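Hand Work

How one small group gathers examples for a machine that learns to pick things up

Iltwood, 8 March 2023

A robot that learns from examples needs a great many of them, and they have to come from somewhere. At Cellimano, a company that occupies one floor of a former seed warehouse in Iltwood, they come from people holding grippers. No robot arm is used at this stage. The operator takes one gripper in each hand, does a short job on a table, puts things back and does it again.

The project is called Hirnari. Its aim is a two-armed machine that can handle mixed small goods: lifting an item out of a container, setting it down, moving the container itself when it is in the way. The target for the first release of the dataset is 4000 complete examples. The count at the start of this month stood at 1758.

An example, in the project's sense, is one attempt at one task from start to finish. It consists of video, the position of each gripper over time and the opening of its fingers. The three streams have to agree on the clock. If they drift apart, the learning system will be told that the fingers closed before they reached the object, and it will learn that.

Video is taken from two kinds of viewpoint. One is at head height and covers the table and both hands. The other is on the gripper itself and covers little more than the fingers and whatever lies between them. The head view tells the system where things are. The gripper view matters in the last few centimetres, when the hands may hide the object from above.

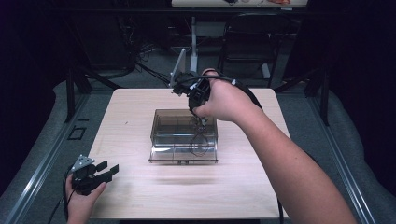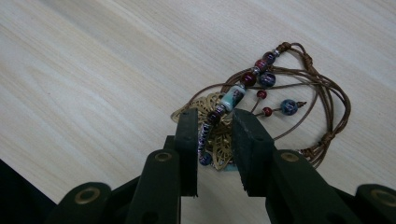
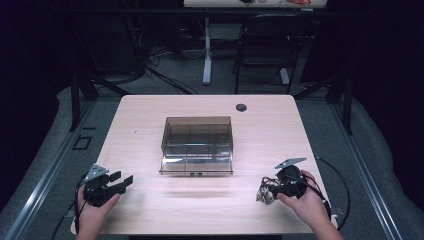

Why not record the robot itself doing the job under remote control?

Speed is the main reason. A person with a gripper in each hand works at close to normal pace and can feel when a finger touches something, so more usable examples are gathered in an hour. The cost is that the recordings must later be fitted to the reach and joints of a real arm, and some of them will not fit.

The fitting is done by a program named Vlček, written in-house. It takes each recorded path and tests whether the intended arm could follow it without hitting its own limits. Paths that fail are set aside and marked with the point of failure. The usual fault is a wrist turned further than the arm allows. Operators are shown their failed paths at the end of a session, and most change how they hold the grippers within a few days.

A session lasts 60 minutes, followed by a break. The grippers are not heavy, but the cables pull, and a tired operator begins to rest the fingers on the table between movements. That habit is easily missed on video and shows up clearly in the position record.

Variety is managed by a written sheet. Before each set the operator reads off the starting place and angle of the objects and lays them out to match. Early sets were made without the sheet, and the objects ended up near the middle of the table almost every time. A system trained on the first 1000 examples did well there and poorly everywhere else - a result that cost the group several weeks.

Failed grasps are kept, provided the operator recovers and finishes the task. Attempts that are abandoned are stored separately and not used for training at present. There is some disagreement in the group over this, and a comparison of the two policies is planned for May, when the arm is due to be installed.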